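Section 4: Setting Up the Washroom Drawer
Wonotley Guest House Manual
Last updated: November
Print this section | E-mail this section
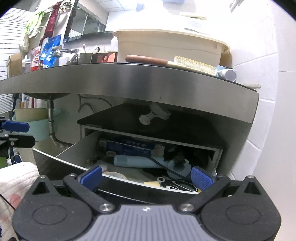

Text: Danylo Antoniuk, for the Wonotley housekeeping binder

The earlier version of this section promised that a sorted drawer "stays sorted." I have my doubts. A drawer under a washroom counter gets used by people in a hurry with one hand free, and no system I've tried has survived a full house. What follows will get you a drawer that opens, closes and doesn't tangle. I wouldn't promise more.

The usual trouble is the hair dryer. Its cord ends up looped over the body and running down across everything else, and the tape, scissors and small pots settle wherever there's room.

Before you start

Allow 2 minutes per drawer if the cord is free, longer if it isn't. You need a dry cloth and one soft tie. The Dovhaniuk catalog sells molded drawer trays for this job. We bought a set, and they took up more room than the things they were meant to hold. Skip them.

CAUTION: Unplug the dryer and let it cool before it goes in the drawer. Don't put it away on top of paper or a cardboard box.

4.1 Emptying

1. Pull the drawer out as far as it goes without forcing it.
2. Lift the cord first, then the dryer. If you grab the dryer by the handle, the cord brings the scissors up with it.
3. Take out anything sharp next, handles toward you.
4. Remove boxes from the back. Check the end flaps. A box with an open flap catches on the cabinet and gets blamed on the runners.
5. Wipe the drawer, including the corners.

Note: Small round containers roll to the left side in our drawers. Leave them there. I've moved them to the right and they didn't stay.

4.2 Putting things back

1. Boxes go at the rear, flaps tucked in.
2. Lay the dryer across the drawer in front of them.
3. Fold the cord in loose bends and tie it once. Don't wind it around the handle, whatever the Grillberg leaflet says about saving space. Tight winding is hard on the cord where it meets the body.
4. Rolls of tape go near the front, lying flat.
5. Scissors and similar tools go at the front right, closed, points to the rear.
6. Close the drawer slowly. If it stops, open it and look for the cord.

CAUTION: Never push a stuck drawer shut with your knee. The black front panels show every mark.

4.3 The top of the cabinet

The board under the counter looks like a shelf, and things will be left on it. The Nolow fit-out notes say to keep it clear. Move whatever you find there into the drawer if it belongs, or to the lost property box if you can't tell what it is.

Note: Labels inside the drawer were tried for one season. Guests didn't read them and the corners peeled. Leave them off unless you enjoy scraping glue.

Continue to Section 5, Towels and Hooks.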